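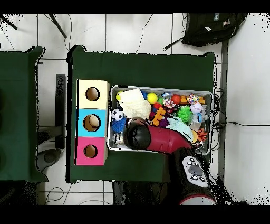

A **washable underpad** (also **reusable bed pad**, **draw pad** or, in older hospital usage, **draw sheet pad**) is a layered textile placed over a mattress or seat to absorb liquid and keep it from reaching the surface underneath. It differs from a disposable underpad in being laundered and used again, and from a mattress protector in covering only part of the bed. Washable underpads are used in hospitals, nursing facilities and private homes, mainly for people with bladder leakage, after surgery, and for children during toilet training.

## Construction

Most washable underpads have three or four layers, joined by quilting, edge binding or both.

### Face fabric

The face fabric is the layer nearest the body. Brushed polyester, cotton, and blends of the two are the usual choices. Polyester passes liquid down to the layer below and holds little of it, so the surface feels drier after wetting. Cotton holds more liquid at the surface and is often chosen by users who find synthetic fabrics too warm. A twill weave is common in institutional pads, where resistance to wear matters more than softness. The face may be treated with a finish that helps stains wash out, though most such finishes weaken with repeated laundering.

### Absorbent core

The core, called the *soaker*, is normally a needle-punched felt of rayon and polyester. Rayon takes up the liquid and polyester keeps the felt from collapsing when wet. The weight of the soaker is given in grams per square meter or in ounces per square yard. A light soaker of 185 grams per square meter is suited to chair pads and to small leaks. Bed pads for overnight use have a heavier core or a double one.

A soaker must be able to spread liquid sideways as well as hold it. A core with high total capacity but poor spreading will fill at one point and leave the rest of the pad unused.

### Barrier

The barrier is the waterproof layer. Three materials are in general use:

- **Vinyl (PVC)**, low in cost and resistant to tearing, but stiff, noisy under movement and easily damaged by a hot dryer.
- **Polyurethane laminate**, a thin film bonded to a knit fabric. It is quiet and flexible and lets some water vapor through.
- **Coated polyester**, in which the waterproof coating is applied directly to a woven cloth.

In some designs the barrier is also the bottom layer of the pad. In others a separate backing is added to reduce slipping.

### Edges and stitching

Quilting keeps the soaker from shifting and bunching in the wash. The barrier is left out of the quilting in most pads, as each needle hole is a possible leak, and is attached only at the edge. Pads quilted through all layers are cheaper to make but are rated for lighter use. The edge may be bound with tape, overlocked, or turned and stitched. Bound edges last longest. A thick binding can press into the skin of a person lying across it, and pads for people at risk of pressure injury are usually made with a flat edge.

## Sizes and types

There is no single standard for sizes. Chair pads are square or nearly so. Bed pads are rectangular and are laid across the mattress under the hips. Pads with *tuck-in flaps* (also *wings*) have a strip of plain cloth on two opposite sides, which is folded under the mattress to hold the pad in place. The flaps are not absorbent and are not counted in the stated size of the pad by most makers, although practice varies and the two measurements are often confused in catalogs.

Pads with sewn handles along the sides are sold as *positioning pads*. They are used to help turn or move a person in bed and must meet load limits set by the maker. An ordinary underpad isn't intended for lifting, and its seams can give way without warning.

## Absorbency ratings

Makers state absorbency in milliliters, ounces or cups. A bed pad described as holding 8 cups and one described as holding 2000 milliliters are close in stated capacity, but the figures may come from different test methods and can't be compared directly.

Two methods are widely used. In the *soak and drain* method, the pad is weighed dry, placed in water, hung to drain for a fixed time and weighed again. The gain in weight is reported as total capacity. In the *rewet* method, a measured amount of liquid is poured on the face, left to settle, and covered with dry filter paper under a weight. The amount picked up by the paper shows how wet the surface would feel under a person lying still.

Total capacity is the higher and more often advertised figure. It overstates performance in use, because a pad under body weight holds less than one hanging free. Temitope Babalola, a textile engineer, proposed the term *loaded capacity* for the volume held under a fixed pressure with no leakage at the edge. The term appears in the product sheets of Clilteck, a maker of institutional pads, whose heaviest model is listed with a total capacity of 4000 milliliters. The same sheet gives a separate and lower loaded capacity for each model.

## Laundering

New pads are washed before first use. Washing removes finishing oils left from manufacture and opens the fibers of the soaker, which may not reach full absorbency until after several cycles.

General directions common to most makers are as follows:

1. Rinse in cold water before washing. Hot water can set protein stains.
2. Wash warm or hot, as stated on the label, with ordinary detergent.
3. Do not use fabric softener or dryer sheets. Both leave a coating that causes liquid to run off the face fabric.
4. Use oxygen bleach for stains. Chlorine bleach weakens polyurethane film and rayon.
5. Dry on low heat or on a line, until the core is dry throughout.
6. Do not iron or dry-clean.

The core takes much longer to dry than the face. Pads folded and stored while the core is damp develop odor and may develop mildew. Odor that remains after normal washing is usually caused by detergent buildup in the soaker and can often be cleared with an extra rinse.

Institutional laundries use higher temperatures than home machines. A pad sold for home use may fail early in such a laundry, most often by separation of the barrier from its knit backing.

## Service life

Service life is given as a number of wash cycles. End of life is marked by loss of absorbency, cracking or peeling of the barrier, or separation of the layers. Barrier damage isn't always visible. A simple check is to lay the pad face up over a dry paper towel, pour water on the center, press, and look for damp spots on the towel.

Bukola Ogunleye and Ekaette Eze compared withdrawn pads from two nursing facilities in Prirarville and found dryer heat to be a more common cause of failure than wear in use. Pads from the facility that dried at low heat had intact barriers when withdrawn and were discarded chiefly for staining.

## Use and skin care

An underpad protects the bed and isn't a substitute for a body-worn product when leakage is heavy. Where both are used, a single underpad is preferred. Stacked pads hold heat, wrinkle easily, and reduce the benefit of a pressure-relieving mattress. Low-air-loss mattresses call for pads with a vapor-permeable barrier; vinyl-backed pads block the airflow.

Wet pads are changed promptly to limit skin softening (*maceration*). Wrinkles under the hips and heels are smoothed out at each change of position.

## See also

- Disposable underpad
- Mattress protector
- Draw sheet
- Moisture-associated skin damage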